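Sicherheitsregeln für kleinen Tischroboter im Vereinsraum?
2
Wir bauen bei Pultero kleine Servoarme aus dem 3D-Drucker. Gibt es Normen, an die man sich da halten sollte, oder reicht gesunder Menschenverstand?
gefragt von Younes Cherkaoui

Fung-ping Hsiao
9
Tolles Projekt! Lies unbedingt ISO 12100 zur Risikobeurteilung, die hilft auch bei ganz kleinen Armen, und ISO 10218 ist für Industrieroboter gedacht, aber als Ideengeber super. Bei uns gilt: Finger weg, solange Spannung anliegt, Geschwindigkeit beim ersten Lauf herunter, und der Schalter für die Servoversorgung liegt immer in Griffweite. Seitdem macht das Einrichten richtig Spaß!

Ezequiel Zabala
2
Schutzbrille und gut.

Dougal Crichton
2
Ergänzend zu Fung-ping — kümmert euch um die Kabel! Die müssen jede Gelenkstellung mitmachen, ohne zu spannen oder hängen zu bleiben. Ich fahre dafür jede Achse einzeln von Anschlag zu Anschlag, ganz langsam, und schaue nur auf die Leitungen.

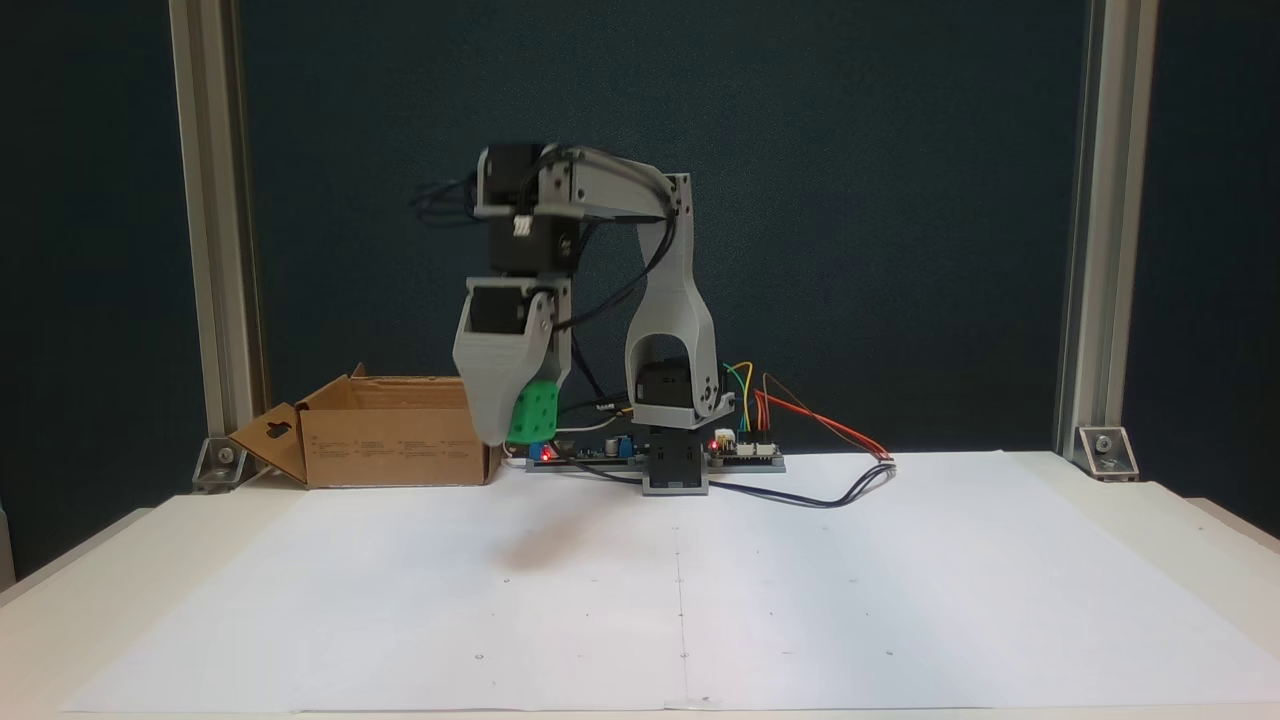 Danach kommt der Greifer dran, zuerst immer ohne Werkstück.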